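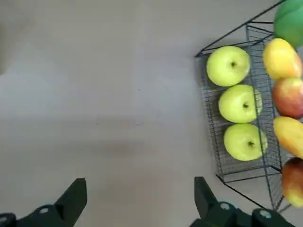
*Yellow-green apples in the wire basket, laid in a row.*

# Fruit baskets: your questions

These are the questions we at Plorach get most often about keeping fruit in open baskets. Last revised 20 January 2026.

### Do I need to wash the fruit before it goes in the basket?

No, please wait. We wash each apple when we want to eat it. If you prefer to wash everything on shopping day, dry it very well with a towel, also in the small hollow by the stem. Water stays in there for a long time.

### Wire or plastic?

Both are good. A wire basket with a grid floor lets air come from below, but the wires can leave marks on soft fruit such as pears. For pears we put a folded cotton cloth on the floor of the basket. Plastic is lighter and easier to wash, and it is kinder to a table that scratches.

### How should I place the apples?

In one layer, with the stems up. They may touch each other. When you stack them, the bottom ones get bruises and you find out too late. If you have more fruit than space, use a second basket.
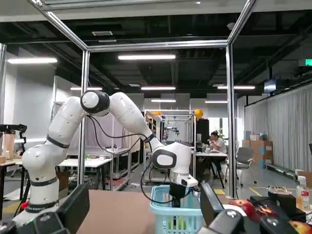 ### Can other food share the table with the fruit?

Yes, if there is still room to reach the basket without lifting things over it. Keep bottles behind the fruit and low things in front. Bread and cheese should stay in their packages, and they should not lie on top of the apples.

### What about bananas?

Bananas make other fruit ripen faster. Hang them up or give them their own plate. If your apples became soft in a few days, first look for a banana nearby.

### Which basket do you recommend for a small kitchen?
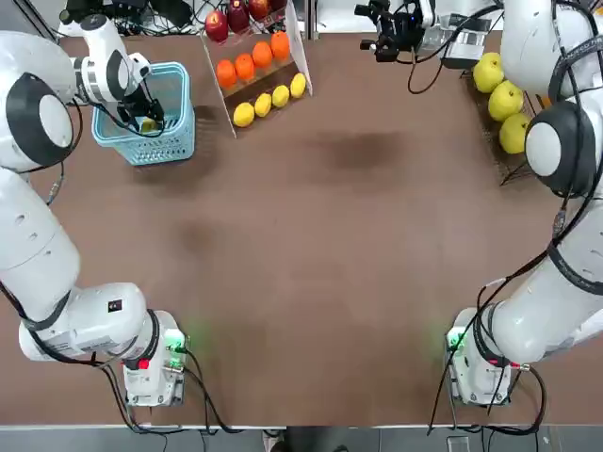
For a small kitchen I would start with the shape. A round bowl looks nice but it wastes the corners of a shelf, and it invites you to pile the fruit up. A rectangular basket, like the light blue one with the lattice sides, can stand close to a wall and still lets air pass through. Measure your shelf first, and leave enough space above for your hand. The Khoo basket in our shop holds 50 ounces of fruit and the larger Wirnari holds 200.

### How do I clean a basket with so many small holes?

Use warm water, a little dish soap and an old toothbrush. Rinse it from the outside, so the crumbs fall inward, and then turn it over. Let it dry upside down. Please do not put painted wire in the dishwasher, the paint can come off at the corners.

### Can I order a replacement basket?

Yes. Write to our Zirkimgate store and give item number 339 for Khoo or 1559 for Wirnari. The next delivery comes in March.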